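How a Round Works

A round is a song that one group can sing against itself. Everybody sings the same tune and the same words, but the singers start at different times. The parts overlap, and the overlapping parts make harmony.

Most children meet a round in kindergarten or first grade. A short one may have only four lines and take less than half a minute to sing once. Sung as a round, it can go on for as long as the singers want.

Starting times

Suppose a song has four lines and each line is two measures long. Group 1 begins alone. When Group 1 reaches the start of line two, Group 2 begins line one. When Group 1 reaches line three, Group 3 begins. When Group 1 reaches line four, Group 4 begins. From that moment, all four lines are being sung at the same time by four different groups.

The place where a new group may begin is called the entry point. In printed music, entry points are usually marked with small numbers above the notes. If a group comes in at the wrong place, the notes will often clash.

Why the notes fit

Two notes sung together can sound smooth or rough. Smooth pairs are called consonant. Rough pairs are called dissonant. A person writing a round chooses the notes so that the first note of line one is consonant with the first note of line two, and with the first notes of lines three and four. The second notes are checked the same way, and so on to the end of the line. A few rough pairs are allowed if they pass quickly.

One way to check a round is to write the lines in a stack, one under another, and read straight down. Each column shows the notes that will be heard together. Many simple rounds use one chord for the whole song. Others move between two chords, and then every line has to change chord on the same beat. 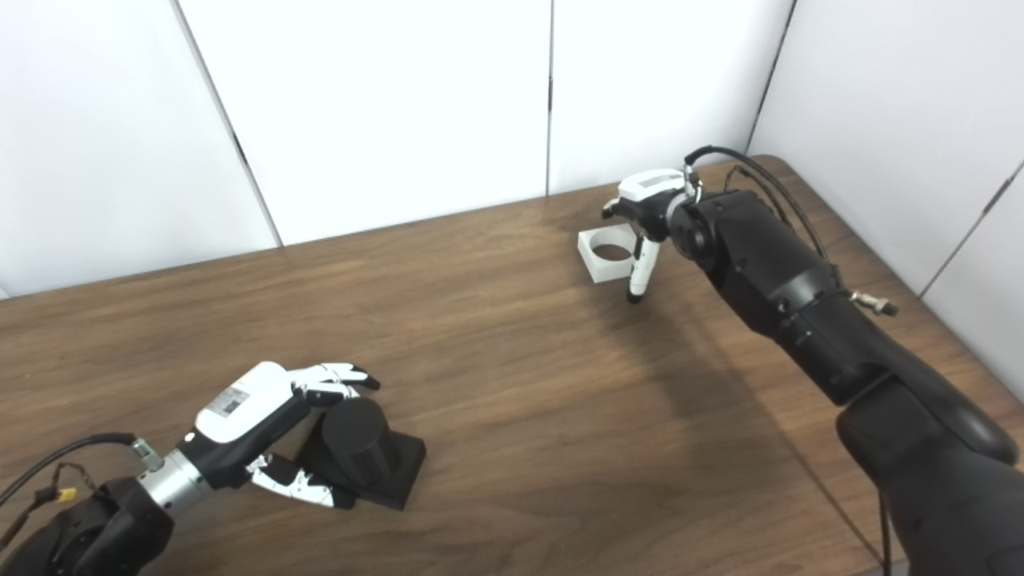

Keeping the beat

A round depends on a steady beat. The speed of the beat is called the tempo, and it is measured in beats per minute. A tempo of 80 is comfortable for walking and works well for a first try. If one group speeds up and another does not, the columns no longer line up and the harmony is lost.

Groups tend to speed up when they sing loudly. Tapping one finger on the knee helps. A drum or a metronome also helps.

A round to try

"The Sania Ferry" is a four-part round that appeared in the Sallano Song Book for Schools in 1927. The book has 74 songs, and this one is number 40. The words are:

Row the ferry over,
Over to the shore,
Ring the bell at Sania,
Then we row once more.

Each line has eight beats. A new group enters every eight beats. The third line stays on one high note until the last word, so it is easy to hear above the others.

Learn it in this order:

1. Sing the whole song together three times.
2. Divide into two groups. Group 2 enters when Group 1 begins line two.
3. When two groups can sing it through twice without stopping, divide into four.

How a round ends

There are two usual endings. In the first, each group sings the song an agreed number of times and then stops. Group 1 finishes first and Group 4 finishes last, so the sound gets thinner one part at a time. In the second, a leader raises a hand and every group holds the note it is on until the leader lowers the hand. The second ending works best if the leader gives the signal at the start of a line.

Words to know

Canon: music in which one part copies another part after a delay. A round is a kind of canon that goes back to the beginning and repeats.

Harmony: two or more different notes sounding at once.

Measure: a small group of beats, often three or four.

Unison: everyone singing the same note at the same time.

Sosunura Music Pages for Young Readers. Next in this series: Partner Songs.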